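Linen Room Assistant (part-time, permanent)
Stojanović Guest House, Bundasness

Posted Tuesday, November 29, 2022

We are looking for a linen room assistant to join the housekeeping team at our guest house on the Bundasness road, two miles outside Fustport. The post is for 20 hours a week over four mornings, with one weekend in three. It starts in February and there is no fixed end date.

The linen room supplies all the bedrooms, the dining room and the two holiday flats across the yard. Sheets and tablecloths go out to a laundry in Fustport and come back in cages on weekday mornings. Towels, bath mats and kitchen cloths are washed on site. You would be working with one other person on most shifts and alone on some Sundays.

What the work involves

Checking deliveries against the laundry docket and reporting anything short or damaged.
Sorting, folding and shelving by size. We use a colour thread on the hem for single, double and king, and you will be shown how to read it.
Making up the floor trolleys before 9.30.
Running the washers and dryers for towels and cloths.
Small repairs such as loose hems and missing buttons on duvet covers. There is a sewing machine but most of it is done by hand.
Keeping the stock book. At the last full count we held 872 pieces and the book has to agree with the shelves at the end of each month.

What we are asking for

You do not need to have worked in a hotel before. We would like someone who is used to being on their feet, can lift a full laundry bag and writes clearly. Some experience of sewing is useful but we can teach the basics. The linen room is on the ground floor. The flats are up an outside stair, and the trolleys for those are carried up by the porter.

You need to be able to get to us for 7.30. The first bus from Fustport arrives at 7.12 on weekdays, but there is no early bus on Sundays - please think about this before you apply. Staff parking is free.

Pay and conditions

£10.60 an hour, paid every four weeks. Paid holiday in line with your hours. A meal is provided on shift, and tunics are supplied and washed by us. You will need your own flat, closed shoes. There is a trial period of 2 months, with a short meeting halfway through it.

How to apply

Write to Despina Dervishi, Head Housekeeper, at the guest house address or hand a letter in at reception. Put "Linen" on the envelope. One page is enough. Tell us what work you have done, paid or unpaid, which mornings you cannot do, and the name of one person we can ask about you. We do not need a photograph or certificates at this stage.

We will see people in the second half of January and everyone who writes will get an answer - by post if you do not give a phone number. The visit lasts an hour and includes a look round the linen room and a short folding task. 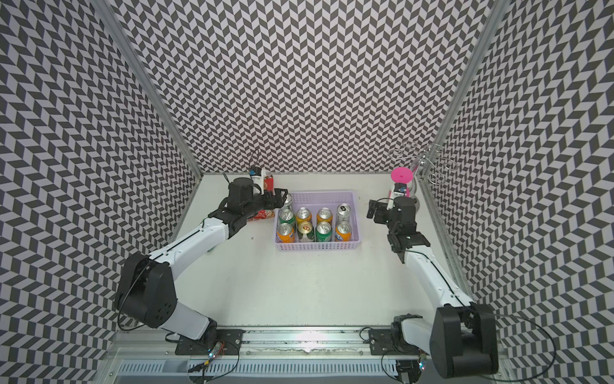 Bus fares for the visit will be paid back at reception if you keep your ticket.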